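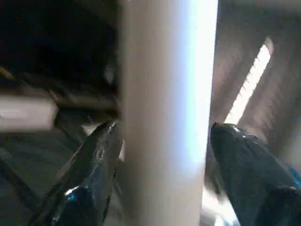 # Piltcombe chair set: data card

Maintainer: Ariel Agbayani
Status: draft, September

Notes on the moulded white plastic chairs and the separate legs and poles handled with them. Part names follow the Codside parts sheet.

## Contents

- 128 short sequences, stored in 2 folders (`assembly`, `handling`)
- 10 sequences held back for checking
- Colour frames only

## Parts

| Name | Colour | Notes |
|---|---|---|
| seat | white | ribbed underside with cross-brace |
| leg | white | labelled `leg` when on the seat |
| pole | pale blue | labelled separately from `leg` |
| pipe | white | open socket at the wide end |

The floor covering is black and is labelled `mat` throughout, including folds. Lighting is not corrected. Pale parts clip to white under strong light, so label colour by part name, not by pixel value.

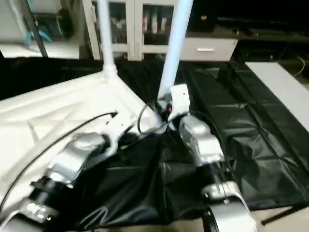

Rivadeneyra asked whether the poles should share a class with the legs, given that both are long and end at the seat in many sequences. They stay separate in this release. A merged label map is in `maps/merged.json`.

## Labelling rules

1. Label a part even where only one end is visible.
2. A chair on its side keeps the class `seat`; set `pose: tipped`.
3. Use `pole_base` for the end of the pole nearest the chair.
4. Leave cables unlabelled.

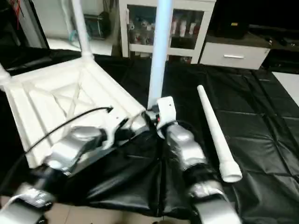
## Known problems

- White on white edges are hard to trace. Expect loose outlines where a leg meets the seat.
- Creases in the mat were labelled as seams in 40 frames. Fix pending.
- The Pledmont index still uses the old spelling `molded`.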